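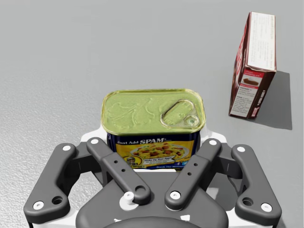
Workshop Tips: Setting Up a Simulated Pick for Household Packages

Prepared for users of the Dovov planning tools. Revised December 29, 2021. Maintained by Remigiusz Tomaszewski; technical review by Declan Fahy.

The following tips are intended for members who are preparing pick-and-place tasks with ordinary pantry goods. They apply to the simulator before any program is sent to a physical arm. Users who have not completed the Estora calibration guide should do so first.

Choosing objects

Begin with two items of clearly different shape. A rectangular can with rounded corners, such as the SPAM can used here, and a cardboard food box standing on end make a suitable pair. Leave clear table between them. Crowded layouts belong in the second round of testing, once the single pick has been repeated without error.

Measure every package with calipers and enter the values by hand. Scanned meshes often round off a can's rim, and a planner working from a soft rim will place the fingers too high.

Lids and glossy surfaces

Metallic lids reflect light and can confuse a pose estimator. If estimates jump from one reading to the next, try these steps in order:

Lower the brightness of the main light in the scene settings.
Mask the lid and let the estimator rely on the printed label.
Average the pose over several readings before planning.

A pull tab should be left in the visual model and removed from the collision model. It adds many small faces and slows the collision check considerably. In our November trials with the Mazza planner, simplifying the lid alone brought the check down to 2 milliseconds.

Printed labels are useful when they are not symmetrical. Large lettering and a strong color border give the estimator something to hold on to. A plain can, or one with the same artwork front and back, may be reported as turned halfway around. Where the fingers can close on either orientation, set the symmetry flag and the planner will accept both answers.

Planning the approach

Set a pre-grasp point 60 millimeters from the object and require a straight path from there to the grasp. Curved approaches save little time and tend to clip the rim.

Check the outer finger links as well as the fingertips. With a linkage gripper, the outer links swing wide as the fingers open, and a neighboring box that clears the fingertips may still be struck. The default collision model in Fevovex covers the fingertips only. Select "full linkage" in the gripper menu.

Allow the planner about 800 samples for a table with few objects. If it fails at that setting, look for an error in the table height before raising the number. A table entered slightly too high will place the bottom of every object in collision, and no amount of sampling will correct it.

Boxes standing on end

Tall, narrow boxes tip easily. Enter a realistic weight and keep the center of mass low if the contents have settled. Grasp across the narrow dimension wherever the opening allows.

Shadows should remain switched on during perception tests. A segmenter that reads the shadow as part of the box will report a footprint that is too wide, and this fault is best found in simulation.

Saving your work

Store the scene file, the random seed and the planner settings together in one folder. Record the software version in the file name. Questions regarding shared scene files may be sent to Mr. Tomaszewski through the members' page.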